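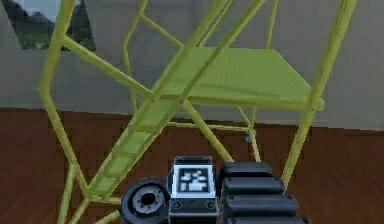

Clornham runtime: base stops on open floor in Umel room set
Status: resolved, one item open
Opened: 6th April
Product: Clornham navigation runtime, evaluation license
Scene content: Umel room set
Reported by: Moroz
Handled by: Gilavska support

Summary

During simulated runs in the Umel rooms the base halts with OBSTACLE_NEAR when nothing is in its path. The planner requests a new route, gets the same one back, and halts again until the episode times out. Of 600 episodes in the overnight batch, 120 ended this way. Collision count for those episodes is zero. The arm does not move in any of them and stays at the stow pose.

Environment

Headless render, default physics step, no custom sensors. Robot description is the stock one shipped with the evaluation kit. Two changes from defaults: the image log is set to write on every halt, and the episode timeout was raised in July of last year when we first trialed the kit. The timeout value was carried over with the rest of the config. We do not think it matters, but it is in the attached file.

Steps to reproduce

1. Load any Umel room with the base in the open part of the floor.
2. Set a goal on the far side of the room.
3. Start the runtime with obstacle source set to "camera".
4. Wait. If it does not halt on the first goal, send the base back to its start point and repeat.

With obstacle source set to "range" the fault does not occur. That is our current workaround, but it misses thin furniture legs and we cannot ship on it.

What was checked

Scene collision meshes. Exported and inspected for stray geometry left between the furniture groups. None found. The export was repeated after a clean reinstall of the room set, with the same result.

Floor texture. The wood grain was the first suspect, as the older detector was known to read strong plank seams as edges. The material was swapped for flat gray and a batch of 100 episodes was run. The halt rate did not change in any way we would call meaningful.

Goal placement. Moved goals away from walls and chairs. No effect.

Arm visibility. We compared views with the hardware in the picture against views without it. In the stairs view the marker block and the housings beside it fill the bottom center, and the self-filter is supposed to remove all of that before the obstacle check. In the kitchen and dining view there is no arm or gripper to remove, and the stretch of floor from the refrigerator across to the table is clear.
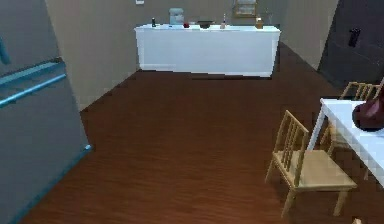

Self-filter settings

The filter builds its mask from the list of links in the robot description. Every arm and gripper link is on the list. The base shell is not. It was left off in the stock file, presumably on the assumption that the base never comes into view. With the camera pitched down far enough, the rim of the base enters at the bottom edge and passes through the filter as an unclaimed surface at very short distance. The obstacle check does what it is told.

Test: added the base shell link to the mask list by hand, restarted the runtime, reran the same seeds. No OBSTACLE_NEAR halts on open floor. A second pass with the link removed again brought the fault back on the same seeds.

One side effect. With the shell masked at its exact outline, single pixels along the rim still get through on some frames at low render resolution. These are below the detector's size threshold and did not cause a stop, but they do show up in the obstacle log and make it hard to read. A mask margin of 2 pixels clears them.

The view for the room with the cabinet and monitor has the rim as a thin white arc at bottom center, with open floor beyond it. The lamp and sofa are over on the right. Any halt recorded from a view of that type should be checked against the mask list before anything else.
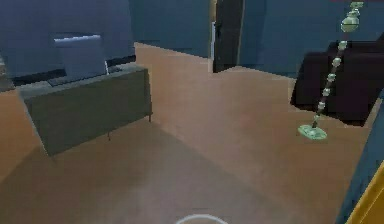 Gilavska: Confirmed on our side with your config and seeds. The base shell should have been in the stock mask list and will be in the next Clornham release. Until then please keep your edited file and set mask_margin to 2. Do not raise it much beyond that, as the margin applies to every link on the list and will start to hide small objects close to the fingers. The Umel content does not need to change.

Moroz: Applied. Full batch of 600 rerun with camera as the obstacle source. No false halts. Remaining timeouts are long routes around the dining furniture and we will open those separately if they turn out to be a planner matter.

Two questions. Does the release preserve a local mask list or overwrite it on install? And does the margin scale with render resolution?

Gilavska: It overwrites the stock file. Copy yours to the user config folder and it will be read last. The margin is in pixels and does not scale. A request to change that has been logged and is the open item on this ticket.

Resolution: configuration fault in stock robot description. Workaround supplied and verified by customer. Ticket stays linked to the margin scaling request.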